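Tempo de leitura: 3 minutos

4. Montagem e regulação do visor ótico Larnix

Esta secção aplica-se às carabinas de ar comprimido Vilela com calha de 11 mm e ao visor Larnix com montagens Lirer de duas peças. Se a sua carabina tem calha de outra largura, consulte a secção 7 antes de continuar.

CUIDADO: confirme que a carabina está descarregada e em segurança. Nunca monte nem retire o visor com um chumbo na câmara.

4.1 Montagem

1. Limpe a calha com um pano seco e retire qualquer vestígio de óleo. O óleo deixado na calha faz as montagens deslizar com o recuo da mola.
2. Coloque as duas bases na calha, sem apertar. O pino de retenção da base traseira deve entrar no furo da calha.
3. Pouse o visor nos anéis e feche as metades superiores, com os parafusos apenas encostados.
4. Apoie a carabina e ajuste o visor para a frente ou para trás até ver a imagem completa, sem orla escura. Faça este ajuste com a ampliação no máximo.
5. Rode o tubo até a linha vertical do retículo ficar a prumo.
6. Aperte os parafusos dos anéis em cruz, um quarto de volta de cada vez. Pare quando sentir resistência firme.
7. Aperte as bases.

Nota: não use cola de roscas nos parafusos dos anéis. Nas bases pode usar uma gota de cola de força média.

4.2 Focagem e paralaxe

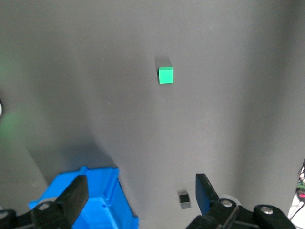 O retículo foca-se no anel da ocular, junto ao olho, e só depois se regula a paralaxe na objetiva. Aponte para uma superfície lisa e clara, olhe um instante e rode o anel até as linhas ficarem nítidas – se olhar demasiado tempo, o olho compensa e a regulação fica errada. Para a paralaxe é preciso um objeto pequeno que se destaque bem do fundo, como um cubo verde vivo sobre uma superfície cinzenta lisa, com arestas definidas. Foque as arestas e mova ligeiramente a cabeça. Se o retículo parecer deslocar-se sobre o objeto, corrija o anel da objetiva até deixar de o fazer.

4.3 Acerto do tiro

1. Coloque um alvo de papel a 23 metros, com um para-chumbos adequado por trás.
2. Com a carabina apoiada na mão e não diretamente no saco, dispare cinco chumbos Oneck do mesmo lote.
3. Meça a distância entre o centro do grupo e o centro do alvo.
4. Corrija primeiro a elevação e depois a deriva. As setas das torres indicam o sentido em que se desloca o impacto.
5. Dispare novo grupo e repita se necessário.

Uma carabina nova pode precisar de cerca de 100 disparos até os grupos estabilizarem. Volte a verificar o aperto dos parafusos no fim desse período.

CUIDADO: não force as torres além do batente. Se chegar ao fim do curso sem acertar, volte a centrar o retículo e corrija o alinhamento das montagens.

Comentários (3)

tiro_ao_sabado
No passo 4 diz ampliação no máximo, mas no folheto que veio na minha caixa diz no mínimo. Qual é?

ar177
No máximo. É onde a distância ao olho é mais crítica.

pcp_norte
A minha base traseira não tem pino, só um parafuso vertical. Serve no mesmo furo, mas é preciso recolhê-lo antes de pôr a base na calha.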